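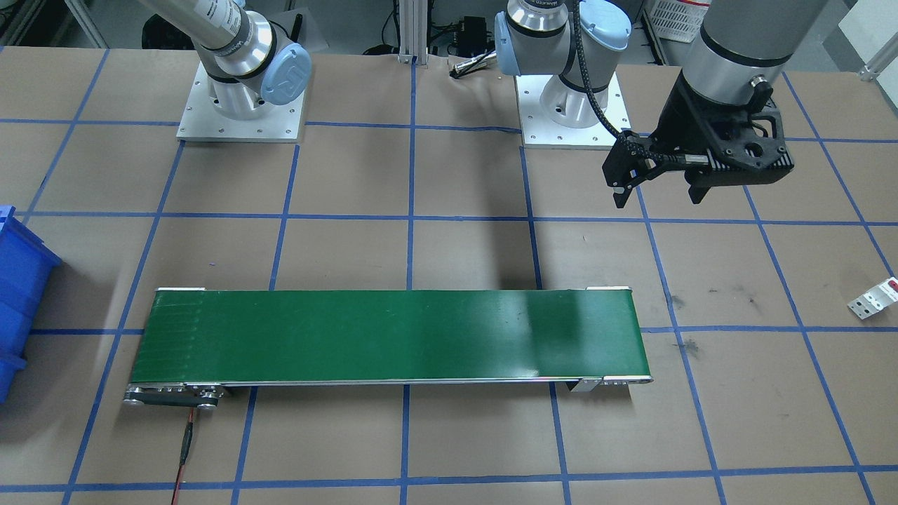
My electric bill for November said I used 536 kilowatt-hours. Then a cheerful sheet of paper arrived in a separate envelope and told me my "efficient neighbors" used a lot less. There was a bar chart with a frowny face next to my bar. I am a grown adult with a mortgage and the power company is giving me a frowny face.

I've had one of these sheets every other month since we moved to Flidville, and I have finally started asking where the numbers come from. Who are my efficient neighbors? The back of the sheet says they are "occupied homes similar to yours nearby." Similar how? Our street has three houses that get used as summer places, two duplexes, and one house where I'm fairly sure a single man lives with a cat and one lamp. If he's in my group, good for him, but I don't see what I'm meant to learn from it.

So I called. I was on hold long enough to fold a load of towels. The woman who picked up was perfectly nice and told me the comparison uses homes within a certain distance, with a similar square footage and the same type of heat. I asked what type of heat they had me down for. Gas, she said. We do not have gas. There is no gas line on our road. We have baseboard electric upstairs and a heat pump that the last owners put in, and I have the paperwork for it in a drawer. She said she could send a request to have that updated and it could take up to 60 days.

I asked whether that meant every chart I'd ever gotten was comparing an electric house to a bunch of gas houses. She said she couldn't speak to past reports.
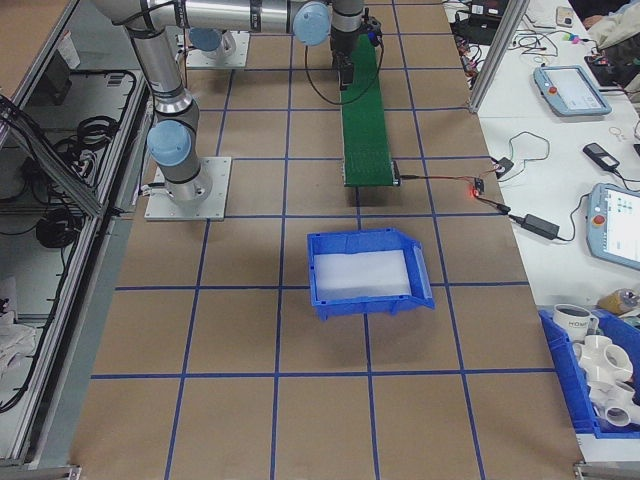
Posted by the Jallport Road Grump, 18 December 2018

Now, I am not against saving power. I turn the lights off. I wear a sweater in the house and complain about it. What I don't trust is the little stack of offers that comes along with the frowny face, and this time there were two.

The first was for a smart thermostat called the Stergiou, which they'll sell you at a discount if you let the company nudge your settings on very cold or very hot days. The flyer says customers "can save up to" a certain amount a year. I have come to read "up to" as a number that includes zero. It doesn't say what the average customer saved, and it doesn't say who was measured or for how long. It also won't run baseboard heaters without an extra part for each room, which I found in gray type near the bottom.

The second was for a whole-house battery from an outfit called Flesau. Their price, installed, after the discount: $3,969. I'll admit I got a pencil out for that one, because we lost power twice last winter and I had to throw away a freezer full of venison. But the pencil didn't help them any. The savings on their page assume you pay a different rate at night, and our company doesn't offer a night rate. I checked the rate sheet twice. Without that, the battery just fills up and empties out at the same price, and loses a bit along the way. You could still buy it for the outages, but then sell it to me for the outages!

I did one thing this month that seems to have made some difference, and it cost nothing. I went around with the breaker panel open and the meter in view, switching things off and walking back out to look. The water heater I expected. The one I didn't expect was an old dehumidifier in the crawl space that the last owners must have left going. It's off now, and I'll be checking down there for damp, so maybe it goes back on in spring and I'll have learned nothing.

My sister-in-law, who lives across the county, says I should just put the sheets in the recycling and stop reading them. She used 600 last month and got a smiley face. Her house is smaller than mine, by the way, and she does have gas. I've asked her to bring her sheet over at Christmas so I can put the two side by side and see what it says on the back.

If anyone else on our side of the hill has called to check what kind of heat they're listed under, leave a comment. I'd like to know if it's just us.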